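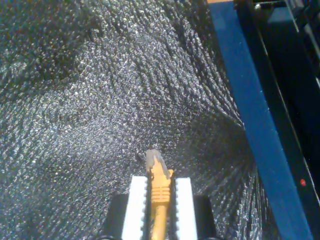

Cable arm stopped after grip fault at Plondow

7 August 2024

Well, it's been a bit of a week at the Plondow workshop. The cable-handling arm is switched off until further notice after its gripper failed to let go when told to, and then let go a good while later when it hadn't been told to do anything at all. Nobody was hurt, I'm glad to say, but Gizella Fülöp had her hand a lot closer to it than she would have liked.

I was at the next bench when it happened, so I can give you most of this first hand. The arm had been working through its usual run, picking up a yellow cable, moving it across the black cloth and putting it down again. It was on cycle 2,058 (the counter froze, so we're sure of that much). The screen said "open". The fingers stayed shut. Gizella pressed pause, waited for the amber light and reached in to free the cable by hand, as we've all done dozens of times - and the jaws sprang open and the wrist swung round by 15 degrees. It caught her sleeve and that was that. She swore, I hit the red button, and we both went and had a sit down.

Now, the bit that bothers me. Pause is supposed to hold the arm still. What Ernő Vörös found when he went through the logs that evening is that pause only holds the arm. The gripper has its own little controller, supplied by Barasa, and any command waiting in its queue gets carried out as soon as it can be, pause or no pause. The open command had been sitting there for 54 seconds. When it finally went through, the arm software decided the job was finished and started on the next move. So that's two faults, really, one on top of the other.
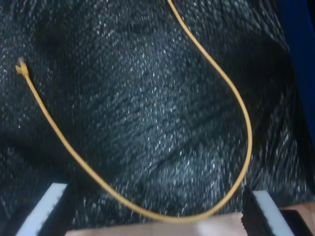

Ernő has been back over the older logs too and found 61 late releases since November. Most were so short that we'd never have spotted them, and the ones we did spot got put down to a sticky pad. I'm as guilty as anyone there! I cleaned those pads twice in June and felt very pleased with myself.

Hanyu Shi has been on the phone to Barasa, who have asked for the controller back and are sending a replacement. They haven't said yet whether other people have had the same trouble. The software side is ours to sort out, and Ernő thinks he can have pause clearing the queue properly before long, though he wouldn't give me a date and I did ask.

In the meantime the rules are simple. The arm stays off at the wall. When it does come back, hands go in only after a full stop with the key out, and the key goes in your pocket. Pause doesn't count any more. There's a new sheet by the door and everyone who uses the bench needs to sign it, including those of you who only come in for the evening slots.

If you've had a late release yourself and kept quiet about it, please tell Hanyu, even if it was months ago and you only half remember it. Cable bookings for the rest of the month have been moved to the hand bench.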